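How do you teach a robot to make coffee?
Mistus Kids > How stuff works

Quick one today. Robots. Specifically, how you show one what to do.

You probably learnt to tie your shoes because a grown-up did it slowly, lots of times, and maybe held your hands and moved them for you. Robots can learn like that too. Two main ways.

Way one: by hand. You take hold of the robot's arm and push it where it needs to go. The arm has sensors in its joints, a bit like the feeling in your elbow that tells you it's bent even with your eyes shut. It remembers every bend.

Way two: by remote control. You sit a little way off with a controller, or a second small arm, and whatever you do the robot copies. Move left, it moves left. Squeeze, and the gripper squeezes. (The gripper is the robot's hand. Usualy only two fingers!) 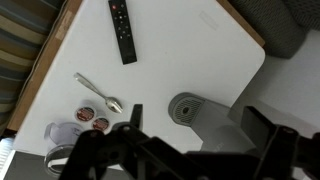
A robot doesn't know what a spoon is for. It doesn't know a spoon is a spoon. It gets camera pictures, plus numbers from its joints, and that's all. So somebody has to do the job with it again and again until it starts to spot what goes with what. Coffee pod — goes in the machine. TV remote — nothing to do with coffee, leave it alone.

How many goes? Depends on the job. Charmaine Joubert teaches robots at a workshop in Cotthorpe and for one simple job she did 300. Three hundred! Pick up, put down, start again. She does 14 or so, then has a biscuit.

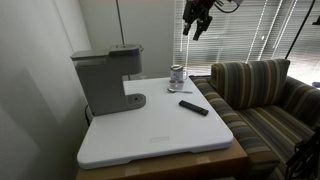

Coffee maker on one side, mug and spoon on the other, gripper up above.

Why so many? Because things move. If the mug was always in exactly the same spot, the robot might only learn the spot. Then you shift the mug a tiny bit and it grabs at thin air. So you keep changing things. Mug nearer. Spoon turned round. Curtains open, curtains shut, as light changes how everything looks to a camera.

Mistakes — yes, loads. Charmaine says the bad goes get thrown out, mostly. But some people keep a few where the arm nearly misses and then gets it right, so the robot can see how to fix a wobble. 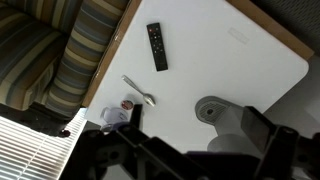
Where the camera goes matters as well. One on the wrist gets really close to whatever the fingers are reaching for. One further back sees the whole table. Lots of robots have both, a bit like looking at your fingers and then looking up at teh room.

Try it at home

You need a friend, a spoon and a plastic cup. No hot drinks please.

1. Friend shuts their eyes and is the robot.
2. You gently move their arm to pick up the spoon and drop it in the cup.
3. Do it five times.
4. Now they try alone, eyes still shut.
5. Move the cup a bit. Try again.

Did they miss? Now do it with eyes open. Much easier.

Words to know

Gripper: the robot's hand.
Joint: a place where the arm bends.
Demonstration: one go at showing the robot the job.

Next time: how do lifts know which floor to go to? Sent in by Thabiso Van Wyk, age 8.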